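Freight Markets and Road Haulage
Handout 6: Spot rates, contract rates and why everybody buys lorries at the wrong time
Notes by Lorcan Breathnach, revised 7/20/18

Bring last week's sheet on operating costs. We will need the fuel line and the driver line, and I am not reprinting them.

1. Two prices for the same road

A load going from A to B has at least two prices. The contract rate is agreed in advance, usually for a year, between a shipper with regular volumes and a haulier who would like to sleep at night. The spot rate is whatever someone will pay today for a lorry that happens to be nearby.

Contract rates move slowly. Spot rates move all the time, and they tend to move first. When demand picks up, contracted hauliers fill their lorries, start turning down the awkward loads, and those loads land on the spot market. Spot goes up. Some months later the contract round comes along and the shippers' buyers discover that their supplier has been reading the same figures.

On the way down it all runs in reverse, with more swearing.

2. Worked case: the Brusimska lane

Tililance is a haulier with 70 tractor units. Its main customer is Stesance, which ships packaged household goods out of a depot at Brusimska. The contract price for the lane is 680 a load, fuel surcharge extra. In a quiet February, spot on the same lane falls well below that. Stesance's transport manager, Catarina Gouveia, now has three choices:

(a) Honour the contract volumes and explain the overspend upstairs.
(b) Move loads to spot and hope Tililance doesn't notice.
(c) Ask for a mid-term cut and call it a partnership review.

Most shippers say they do (a), do a bit of (b), and are drafting the email for (c). Before class, work out what each choice costs Stesance if spot goes back above contract by the autumn. Remember that the haulier has a memory, and that tender acceptance is voluntary in all but name. Few haulage contracts bind either side to volume, a fact which surprises students every year and lawyers not at all.

3. Capacity: the slow part

Demand for freight can change in a month. The supply of lorries can't. A new tractor unit has to be ordered, built, delivered, plated and given a driver, and the driver is often the longest wait.

The sequence to learn:

Rates rise. Margins look good.
Owners order lorries. So do all the other owners.
The order book fills and delivery dates slip.
Demand levels off.
The lorries arrive.

Yusri Oei's paper in the reading pack calls this "the delivery problem". He follows over 2,000 orders placed in one upswing and asks when each vehicle first earned money. Read his section on cancellations with care. A backlog is a pile of intentions, and an intention with a small deposit is a cheap thing to walk away from.

Donal Ó Gríofa takes the other side and argues that most buying is plain replacement, driven by age and repair bills, with the cycle only nudging the date. You should be able to put both cases. I lean towards Oei, but I have also seen the repair bills.

4. What to watch

Rejection rates on contract tenders come first, if you can get them. Then the gap between spot and contract on the same lane, used tractor prices, and cancellations as a share of new orders. Headline GDP is some way down my list. Services make up most of it and you can't put a haircut on a trailer.

Packaging deserves a word. Goods travel in boxes, so board makers see orders before hauliers see loads – in theory. In practice box demand also shifts when shoppers buy online, when designers shrink the carton, and when somebody overstocks. Treat it as a hint. 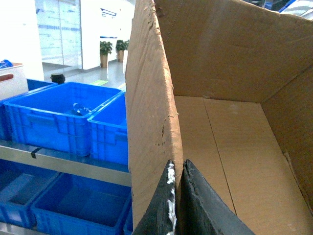
Fig. 6.1 Open cardboard box with a torn upright flap.

Kobe Lambrechts's note on board output (last item in the pack) is short and sensible. Skip the appendix unless you like seasonal adjustment.

5. Exercise for the seminar

You run Lynch, a family haulier with 24 lorries, a third of them due for replacement. Spot has risen for two quarters. Your dealer says build slots are going fast, as dealers do. Your bank is friendly, which ought to worry you slightly.

Write one side of A4 answering:

How many do you order, and for what delivery date?
What share of your work do you leave on spot?
Which single figure would make you cancel, and at what level?

Vague answers to the last one will be handed back. "If conditions deteriorate" isn't a level.

Next session: fuel surcharges, and who keeps the change.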